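# Drellia Sessions Catalog

Hello, and thank you for stopping by. This folder holds everything we've managed to pull together so far on Drellia, the four-piece that played synth-heavy guitar pop for a handful of years, put out one proper album and a pile of cassettes, and then went their separate ways without much fuss. If you ever danced to "Glass Umbrella" in a student bar, you're probably one of the people this was made for (and we'd love to hear from you!).

The catalog is a set of plain text tables, one row per recording, plus a notes file for each tape that needed more explaining than a table cell could hold. There's no audio in here. The tapes belong to the band, and they've been very generous in letting us listen and write things down.

Last updated 15 October 2025.

## Who was in the band

- **Umut Gündoğdu**: vocals, rhythm guitar
- **Audrey-Anne Paquette**: keyboards, backing vocals, nearly all of the lyrics on side two
- **Samran Sitthichai**: bass
- **Ravinder Robichaud**: drums, drum machine, and the handwriting on most of the tape boxes

Before Drellia, Umut and Samran were in a louder and much shorter-lived group called Cusi. A few Cusi songs carried over into the early Drellia sets, sometimes with new words, so you'll find them in the tables with `origin` set to `cusi`.

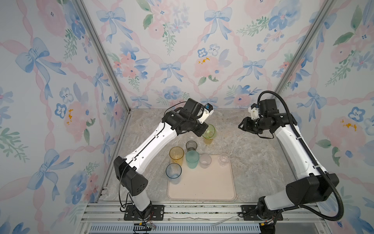

The Cusi material was the hardest to sort out. Titles changed from week to week, and one tune goes by "Lantern," "Lantern Two" and "The Slow One" on tapes that may all come from the same month. I've kept whatever was written on the box in `title_box` and put my best guess in `title_common`, so you can disagree with me and still find your way back to the label.

## What's in the folder

| File | What it holds |
|---|---|
| `recordings.csv` | 72 rows, one for each separate take or live performance |
| `tapes.csv` | 30 rows, one for each physical tape |
| `songs.csv` | 51 rows, one for each song, including covers |
| `notes/` | longer write-ups, named by tape number |

## Columns in recordings.csv

- `rec_id`: our own number. It doesn't mean anything and isn't in date order.
- `tape_id`: matches `tapes.csv`.
- `title_box`: spelled exactly as found, mistakes and all.
- `title_common`: the name most fans would know it by.
- `origin`: `drellia`, `cusi` or `cover`.
- `kind`: `studio`, `rehearsal`, `live` or `radio`.
- `length`: minutes and seconds, measured from the first note. Count-ins and chatter are left out, though the good chatter is in the notes.
- `lineup`: initials of whoever we can hear. A question mark after an initial means we argued over it.
- `sure`: 1 to 3, where 3 means a band member confirmed the details.

## A word on the album

Their only album, *Nosetti*, was recorded in February at Zanditz, a studio above a carpet shop that had one decent microphone and a terrible staircase. Ravinder says the drum kit went up in pieces and never sounded the same afterward. The band tracked most of it live and then spent far longer than planned on the keyboards, as Audrey-Anne kept finding better parts on the way home and coming back to redo the old ones.

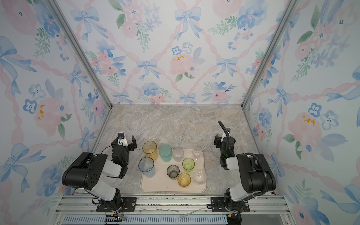

There are 3 known mixes of the closing song, "Harbor Lights, Again." The one on the record fades early. The second has a full ending with Samran's bass left ringing, and the third is so quiet that we suspect it was meant as a guide for somebody to sing over. Each has its own row, and please don't merge them, however alike they look in the table.

## Known problems

- Tape speed is off on several of the rehearsal tapes. Lengths are given as played back and haven't been corrected.
- Two live rows share a set list and may well be the same night recorded from different spots in the room.
- Accents in names were dropped in older versions of the tables. They should all be back now. If you spot "Gundogdu" anywhere, let me know.
- Songwriting credits follow the album sleeve, which Umut tells me has at least one mistake in it. He hasn't yet remembered which.

## Using and correcting it

Copy it, print it, build a fan page out of it. A mention of the catalog is appreciated. The lyrics quoted in `notes/` are short and used with the band's blessing, so check with them before quoting more.

Corrections are very welcome, especially from anyone who went to the shows. Open an issue with the `rec_id` and tell me how you know, even if it's only that you were standing by the speakers that night.

Jaxon Grewal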